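# Robot picking demo at an open day - how much of it should I believe?

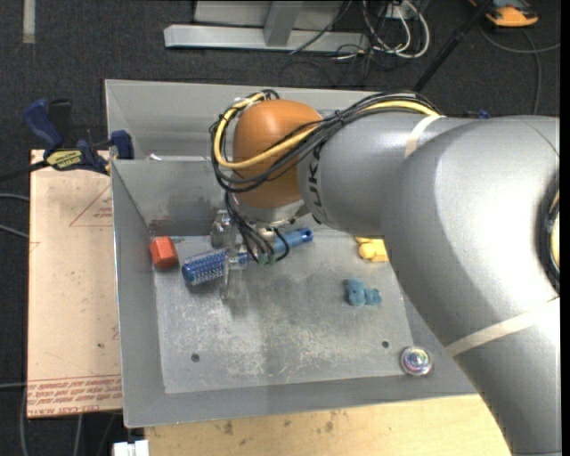
What should I ask at a robot demo to find out if the thing would work in my building?

Ask to see it handle items you brought yourself, and ask how many tries in a row it gets through without a person stepping in.

That's the short version I got from a friend. I'd like the longer one from people who have been to these things. My boss signed us up for the Rekon open day in June. We ship craft supplies and small household goods, 3,000 different items, and he has already started saying "when we get the arm." The invitation promises a "live bin picking experience" and lunch. I went to one of these years ago for a labeling machine that ran perfectly all afternoon and then jammed on our tape for a month, so my expectations are low. What should I look at, and what should I ignore?

Posted by packbench_7, 5/29/25

---

**Thomas Villa**

I ran a packing floor for a long time and I've sat through demos from Kravets, Dirkley and a couple of outfits that no longer exist. The arm is usually the least interesting part. Industrial arms have been reliable for decades. What you're being sold is the picking, meaning the camera, the software and the gripper, and those are where your money disappears.

Things I'd do on the day:

- Bring a bag of your own stock. Include something floppy, something clear or shiny, and something that rolls. Ask if they'll put it in the bin. At Kravets they said yes and it went badly, and I thought better of them for it. At Dirkley they said the safety rules didn't allow outside items. Maybe so.
- Look at how full the bin is. A few items with space between them is a fair research problem, but it's a long way from a tote packed to the rim.
- Stay after the crowd leaves for lunch. Watch who resets it, and how often.
- Ask what happens after a missed pick. Does it try again by itself, does it move on, or does somebody walk over with a keyboard?
- Time it yourself, start to finish, including the pauses. The speed on the brochure tends to be the best single pick.

The Kravets salesman told me their system had done 789 picks that morning. I asked how many of those were the same object. He went to find a colleague and I never saw either of them again.

Also ask about gripper wear. Fingers get chewed up and cables flex all day long. Get the price of a replacement set in writing, and find out who is allowed to fit it. On the quote I saw, a technician visit cost more than the part.

One thing to ignore is the big screen with colored outlines drawn around everything. It looks great. It tells you the software thinks it knows where things are. Watch the gripper.

---

**gluegun_dana**

We got a Zullmont and its fine. Everybody on here is so negative. Just go and have the lunch

---

**Former demo guy**

I used to set these up for a living (not for any of the companies above), so a few words from the other side of the rope.

We rarely faked anything. What we did was choose. We picked objects we knew the gripper liked, we fixed the lighting, and we rehearsed for 2 days beforehand. If an item gave trouble it went in a drawer. All of that is normal, and every trade does it, but you should know it when you're standing there being impressed.

I disagree with Thomas on one point. Handing over a bag of strange items and calling the result a test isn't quite fair either. Some systems need a little setup for new stock. A better request is to send them a box of your items a few weeks ahead, then ask to see those same items on the day plus a couple they haven't seen. The gap between the two results tells you a lot.

Talk to the engineer, too. There's normally one standing near the emergency stop, looking tired. Ask, "What does it hate picking up?" I always answered that one straight, and it was usually thin flat stuff lying against a wall of the bin. If you sell stencils or card packs, start there.

And get your boss to write down what he wants it to do before he sees it move. Afterwards he'll want whatever it did.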